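Review: Zokness hand-held gripper, 12 weeks on the returns bench
Hollis Iwasaki, 2026-08-04

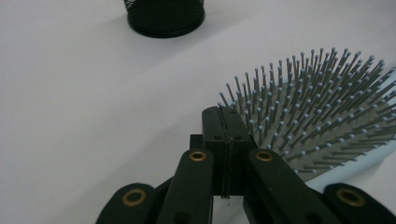

Does a tool like this cut jobs on a sorting bench?
At Prullside it has moved hours between tasks, and headcount is the same as it was in March.

We bought two units for the returns bench, where small household goods are sorted into bins. Staff do the picks with the gripper in hand, and the recordings are used to set up the automated cell supplied by Nurkanov. Three people rotate through the work.

Build. Black plastic body, linked fingers, brass-colored eyelets at the joints. No link has cracked. The cord along the center block needs checking at shift start; Rekha Gowda added it to the opening checklist.

Handling. Brushes are the awkward item. Approaching from the handle end gives a steadier hold than closing on the pins. Mesh pencil cups are easy if gripped low. Wrist fatigue sets in well before the end of a full shift, so we cap turns at two hours.

Effect on staff. Bare-handed sorting is still faster. Arlo Park's complaint is that the old hourly target stayed in place for the first weeks, and he is right. The target has been dropped for recorded work. Pay grade for the task is under discussion.

Documentation is thin, and the section on replacing links has no drawings.

Recommended for benches with slack in the schedule. Spare links should be ordered with the unit.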